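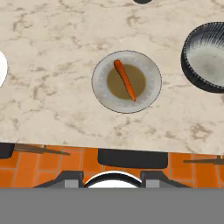 Call for participants: household vegetable storage and labelling study

Wandia Consumer Research is recruiting adults who prepare most of the evening meals in their household. The study compares two styles of storage labelling for fresh vegetables, coded Rukska and Zillasska.

What is involved

Participants keep a written diary for 6 weeks, recording the purchase date, storage location and date of use or disposal for each vegetable item. Diary entries are made once daily. Each participant is assigned one label style at enrolment and keeps it until the diary closes. A closing interview of 40 minutes is held by telephone.

Eligibility

Aged 18 or over
Household of two or more people
Buys fresh vegetables at least once a week
Not employed in grocery retail or food labelling

Households that took part in the January pilot are not eligible.

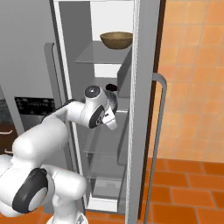

Do I have to change what I buy?

Shop as you normally would. The diary is designed to record existing habits, and no purchases are prescribed.

Payment

Participants who return a completed diary and attend the interview receive $133. Part payment is not available for incomplete diaries.

How to apply

Send your name, postcode and household size to Katalin Boros, Study Coordinator, Wandia Consumer Research, Csizmadia Building, quoting reference 1360. Applications close 2025-07-01. Late applications will be held on a reserve list.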